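The Gauge at Dinddale

The reservoir at Dinddale was built to hold water for the Prokitz mill, and when the mill closed it went on holding water for no one in particular. The keeper read the gauge at six each morning and entered the figure in the book. The normal level was 530 centimeters. The tolerance was 2.

In August the gauge read 530 for 30 days in a row. There had been no rain. The outlet valve was open a quarter turn, as the Rundska office required, and water was leaving through it at the usual rate. The keeper checked the float, the chain and the pulley, greased the pulley, and wrote "no fault found."

On the next morning the keeper closed the valve. The level stayed the same. On the morning after, the keeper opened it fully. The spillway channel filled and the noise carried to the road. The level stayed the same.

A report went to Rundska on the standard form. The reply asked for the form again, in ink.

The keeper walked down to the store for ink and the week's shopping. 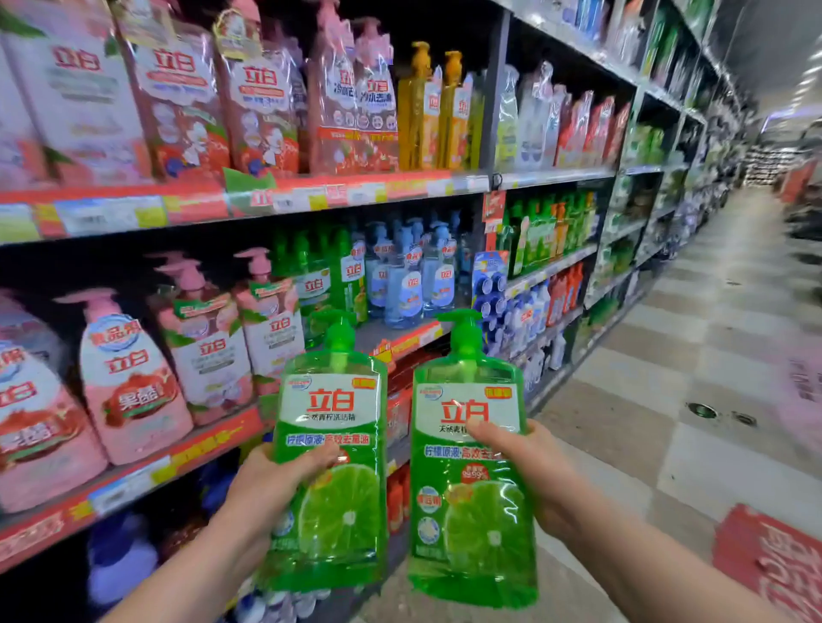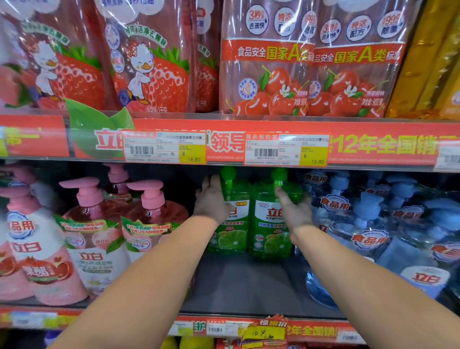

Dish soap, middle shelf.

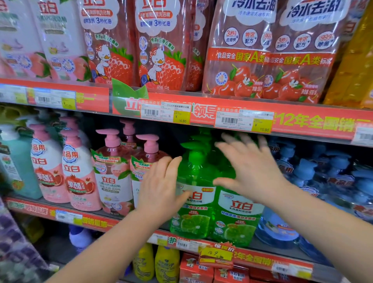 The store had no ink. The keeper borrowed a pen at the Moradi depot, filled in the form on the counter and mailed it from there.

It was 50 minutes back uphill. The valve was still fully open and the channel was still full. The keeper took the book off its hook, read the gauge a second time that day, which the rules did not provide for, and found no column to put it in. The figure was 531.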